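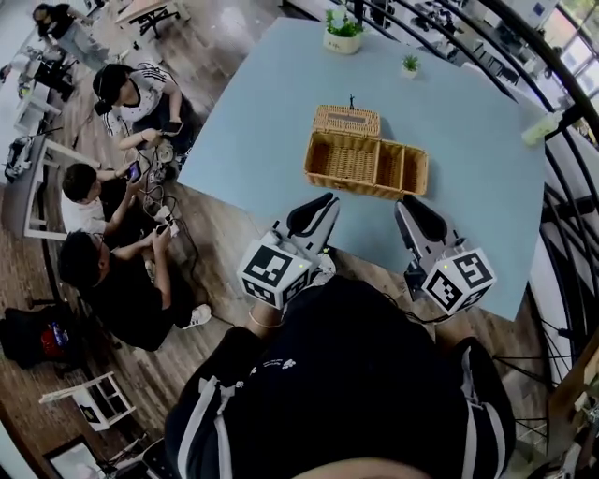
BALLARAT, Victoria, October – Vama has opened orders for Votent, a two-handed demonstration kit for organisations that teach robots to handle everyday objects. The kit includes a matched pair of hand-held grippers, a marker cube for each gripper, cabling, a carry case and a licence for Sầm, the company's recording and review software.

Votent allows a person to carry out a household or workplace task with both hands while the movement of each gripper is recorded. The recordings can then be used to train a robot fitted with compatible fingers. No robot needs to be present while the work is being recorded.

"Our customers told us that their robots were busy and their programs were waiting," said Hòa Văn, head of product at Vama. "With Votent, a team can gather demonstrations at an ordinary table, in an ordinary room, and keep its robots for testing."

Each gripper has a grey and white body and a pair of fingers with black pads. The cube carried on the gripper is printed with black-and-white patterns on several faces, so that its position can be followed as the operator turns a wrist or reaches across the other hand. Sầm matches the movement of the left and right grippers and places both on a single timeline.

The release version of Votent follows a trial program covering 334 household tasks, chosen with the help of 11 partner organisations. The list favours tasks that are awkward to perform with one hand, including opening a hinged lid, steadying a woven basket while something is placed in a compartment, and moving light containers without tipping them. Wicker was included at the request of several partners. It flexes under pressure, and its surface gives a rigid finger little to hold.

Operators in the trial worked standing at a table, with the objects laid out within reach. Potted plants and other common items were allowed to remain on the table during recording, as they would in a home.
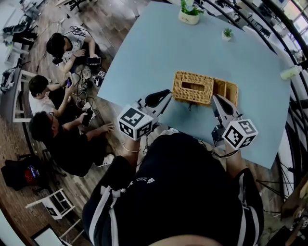
Changes made during the trial include a softer trigger spring, a longer cable and a revised pad that can be replaced without tools. The cube mount was also stiffened after partners reported movement at the joint when the grippers were set down heavily between tasks. Kits supplied to trial partners will be upgraded at no charge.

Training is provided through Suvano, Vama's support service. A standard Suvano booking covers table set-up, calibration, operator practice and a review of the first 100 recordings made by the customer. Reviewers return written notes on each recording and mark those that should be repeated. Customers may book further reviews separately.

"New operators tend to move too quickly, and they often let one hand wait while the other works," said Nhàn Lâm, who leads the Suvano training team. "We ask them to slow down at the moment of contact. A basket pushed across the table is still a useful recording if the operator meant to push it, and the notes need to say so."

Sầm runs on a standard desktop or laptop computer. Recordings are stored on the customer's own equipment unless the customer chooses otherwise, and may be exported in open formats. The software licence included with the kit covers one recording station. Additional licences are available for organisations running several tables at the same site.

The first production run is limited to 76 kits. Orders from universities, TAFE institutes and registered training organisations will be filled first, followed by commercial orders in the sequence received. Replacement pads, cubes and cables are listed in the Vama parts catalogue and can be ordered without a support agreement.

Demonstrations for prospective customers are available by appointment at Vama's Ballarat office. Requests for a quotation, a demonstration or a copy of the trial task list should be directed to the Votent sales desk.

Media enquiries: Communications Office, Vama, Ballarat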